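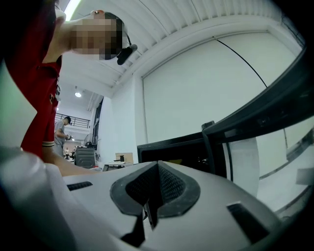 Mwaipopo wrote to us in March that ours was the first place to pick up the phone and tell her straight what goes back on which shelf. Nice to hear!

We're Plalard. Small outfit, 10 of us - desks, headsets, a lot of sorting. We take calls in the morning, then tidy, pack and put away for offices and shared kitchens. Cans, bottles, card, all teh odds and ends. Orders under 25 items done in 2 days, usualy. 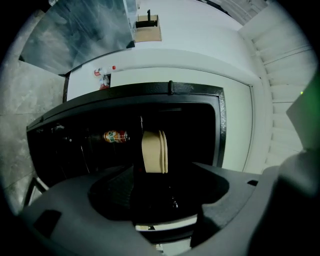
Drinks can and small bits, Plalard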